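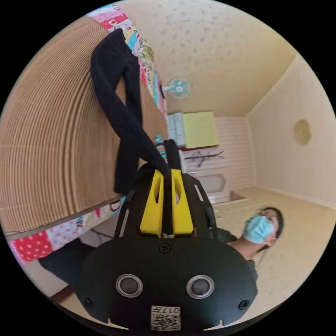
April, a little after four. Spent most of the afternoon on the Urkside tote samples, and I'm happy to report (with some relief!) that the handle seams are finally behaving. Annelies Koller suggested the longer box stitch back when we did the Berchtold bags, and I should have listened sooner. I want the next set of handles in plain black fabric strap like the one pinched between the yellow fingers, as the cream shows every chalk mark I make. Hung 40 pounds off sample two and the stitches held, bless them. Still to do: cut 70 more handle lengths and write to Drokbridge for thread.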